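Bin picking practice: getting your first clean run (Zunmont club notes, page 2)
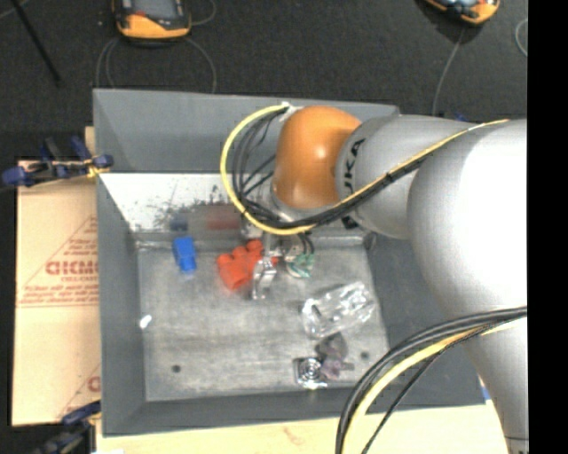
KUKA arm over the metal bin, mixed items on the floor of it.

For anyone in the club starting on the bin task this term. Quick version, will tidy up later.

Before you start
Clamp the bin to the table. Both clamps, tight. If it shifts you have to redo the corner points and thats half the session gone.
Check the cable loop by hand with the arm stopped. Needs slack at full wrist turn.
Load program 513. Not 152, that's the old Pedano one with the wrong bin height.

Filling the bin
Start with blocks. Bright, solid, easy to grip. Then add one awkward thing at a time - clear plastic packets, anything shiny. Don't tip the whole box in.
Keep items off the walls for the first few goes. The finger needs room to get down the side.

The run
1. Jog to the start pose above the bin, slow speed.
2. Teach the approach point. Straight down, no angle yet.
3. Close, pause, lift. Pause matters, leave it at 2 seconds.
4. Move out over the rim and drop in the Pollalano tray.
5. Save under your own initials. Please.

If it goes wrong
Finger touches the floor - raise the pick height a little and try again.
Picks up nothing from the clear packets - normal, glare confuses the vision. Dim the lamp or turn the packet over.
Error 559 - joint limit. Back off with the pendant, dont force it.
Block twists as it lifts - you gripped it off centre, reteach the point.

Wongsuwan round is in October and uses mixed items only, so get on to the packets as soon as blocks are reliable. Log sheet is in the blue folder, fill it in before you power down.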